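Hurkix table cover, teal, large size

Reviewed by Trevor Nuttall

I bought the Hurkix cover in March to go over the worktable in our back room, where we cut patterns and pin hems. The old oilcloth had gone sticky and was leaving marks on pale fabric. I wanted something plain, in one colour, that would lie flat. I have used it most days for 21 weeks. 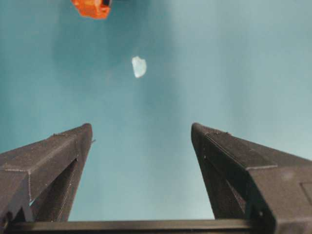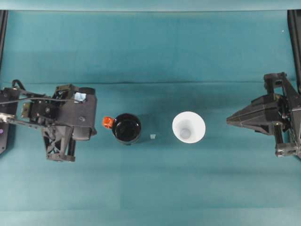 Teal across the worktable, with a faint fold line in the second picture.

It comes folded in a flat packet, so you get creases. The instructions say to leave it spread out overnight. I did, and most of them dropped out. The deepest one did not. I put a cool iron over it through a tea towel, which helped, but it comes back when the room is cold. If you do fine tracing work you will feel it under the pencil. For cutting and pinning it makes no difference.

The colour is a bit greener than on the website. In our room it changes a good deal through the day, greyer by the window in the morning and quite deep under the lamp by four o'clock. I like it. White thread shows up well against it and so do pins. Navy and bottle green thread do not, and I have taken to keeping an offcut of white sheeting nearby for those.

Size. Ours hangs over by 8 cm on the long sides, which I would call mean. The listing says "generous drop". Lurdes Serrano has the same cover on a narrower table and hers hangs properly, so measure first and ignore the wording. There is no elastic and there are no clips in the packet. I bought bulldog clips and put them along the back edge. Without them it creeps towards you when you drag a heavy length of cloth across.

Cleaning is easy enough. Chalk brushes off. Tea wiped up with a damp cloth and left nothing behind, though I got to it quickly. Machine oil was another matter and there is now a thumb-sized dark spot near my usual seat. Washing at 30 took the edge off it. The cover shrank very slightly in that wash, enough to notice at the corners, and the colour held.

It has one small snag from a pair of shears. The snag has not run.

I paid £38 from Enuvum, who delivered in three days. Adel Slaoui tells me the same thing is sold in the market at Sirnville for less, but I have not been to look. The Quiroga cover I tried before this one was cheaper and thinner, and it slid about so badly that I sent it back.

Would I buy it again? Yes, in the next size up. I would also order it in a paler colour for the second table, if they made one. At the moment it is teal, a brick red and black.

Four out of five. I took one off for the drop and the missing clips.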